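Textile Conservation Workshop, Sidport
Notebook entry, October 23, 2025
Entered by Stefaniia Harasym

Subject: washing and drying of knitted samples, second series.

The second series was opened this morning. Its purpose is to establish whether the rinse used since May leaves residue in wool knits, and whether the drying procedure written for woven goods can be applied to knits without change. The first series answered neither point. The samples had been cut from several different garments, and the differences between garments were larger than any difference between treatments.

All samples in the present series come from one lot of undyed wool yarn supplied by Zhuravel and knitted on the Drotow flatbed machine. Maarja Urbonaitė set the machine and kept the tension card, which is filed with the yarn label. Each sample was weighed before washing and carries a cotton tag sewn at the cast-on edge. Paper tags are no longer to be used; the ink on two of them ran in the first series and the samples could not be identified afterward.

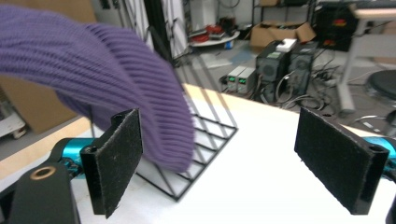 Washing was carried out in the shallow tray in deionized water with the standard detergent. The samples were supported on net throughout and were not lifted by the edges. Plain knit lay flat without difficulty. Rib did not, and the reason is familiar from ordinary clothing: the structure draws in across its width and gives readily along its length when hung. The purple ribbed knit shows the habit well enough, drooping to one side with its ribs still parallel and the lower end folded into a curve. A wet sample left to hang in that manner would be drawn out by its own weight, and the measurements taken afterward would be of no use. Rib samples are therefore to be dried flat on blotter, without pins, and turned once.

Conductivity of the final rinse water was read at the bench and entered on the run sheet. The Promton meter gave 1,665 on the first bath and 200 on the last, in the units printed on the sheet. Ms. Urbonaitė considers the last figure still too high and asks for one further rinse. I agree. The tap supply should be read as well, so that it can be ruled out as a source if the line was not fully flushed.

Shrinkage cannot be reported yet. The samples remain on the blotters in the drying room and are not to be moved or pressed. Width is to be taken at the center and at both ends, with the steel rule, by the same person who took the first readings.

Outstanding: order blotter; recalibrate the balance; correct the heading on the run sheet, which still refers to the first series; ask Zhuravel whether the yarn was oiled for machine knitting, and with what.

S.H.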